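Measuring a child's foot for sandals

Feet swell during the day, so measure after 4 p.m. You need paper, a pencil and a ruler marked in millimeters.

1. Tape the paper to a hard floor, one edge against the wall.
2. Have the child stand with the heel touching the wall and full weight on the foot.
3. Mark the longest toe – not always the big toe – and measure from the wall edge to the mark.
4. Repeat for the other foot. Keep the larger number.
5. Add 12 mm for growth and compare the total with the insole length, not the outer sole. Hook-and-loop straps adjust the width only. 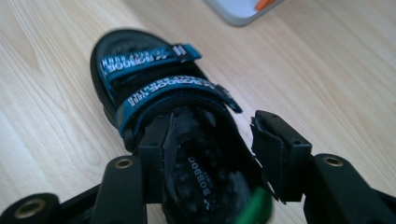
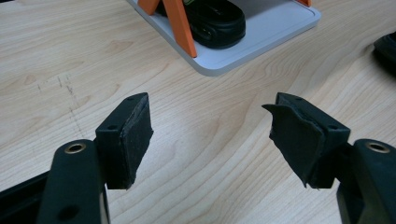 6. Check the fit standing up. Toes must not reach the front rim.

Reading the size chart

Drolell and Cendstead charts list insole length. Ura lists foot length – leave out the 12 mm there.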